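Ticket: Gripper loses the handset during lift, Turnow jaws only
Product: Neten arm controller
Opened by: Benvinda Godinho
Status: Waiting for customer
Priority: Normal

Opened 18 June 2024

Hello,

We compare two grippers on the same arm, the Buckley parallel one and the Turnow with the softer jaws. The task is to lift the handset of a corded telephone and put it back in the cradle. The arm, the controller and the head camera are the same for both.

With the Buckley I made 25 trials and the handset was dropped in none of them. With the Turnow, same number of trials, it was dropped in 8. It always happens at the same moment: the jaws are closed, the arm starts to go up, and then the grip force goes to zero for a very short time. The log says "force target reset" and nothing more.

What I have tried already:
- Changed the jaw pads for new ones. No difference.
- Lowered the lift speed by half. The drop comes later, but it comes.
- Restarted the controller between trials. No difference.
- Exchanged the cable of the gripper with the one from the Buckley. No difference.

My colleague thinks that the coiled cord pulls the handset back.

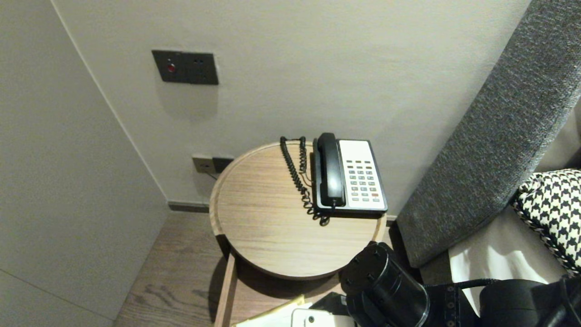
I do not believe it is the cord, as the Buckley has to pull the same one. Also, the reset is written in the log before the wrist sensor shows any load from the side. I attach both logs.

Kind regards,
Benvinda

Reply from Peltport support

Hello Benvinda,

Thank you for the clear report. Could you please tell us which value you have for the force timeout in the gripper profile? It is given in milliseconds. The Turnow closes slower than the Buckley and the two should not share a profile.

Reply from Benvinda Godinho

Hello,

It is 1000. I had copied the profile from the Buckley and changed only the stroke and the maximum force, so this is probably my mistake. I did not see this field in the manual.

I have now put 3000 and made 25 new trials with the Turnow. No drop and no reset in the log. The lift speed is back to the normal one.

Two questions remain before you close the ticket:
1. Is there a disadvantage if I leave the value so high? I would like to use the same profile for smaller objects.
2. Could the log message name the timeout? "Force target reset" made me look for a fault in the cable.

Reply from Peltport support

For question 1, please leave it as it is for the moment and send us one log with a small object. Question 2 is passed to the developers. We keep the ticket open until your log arrives.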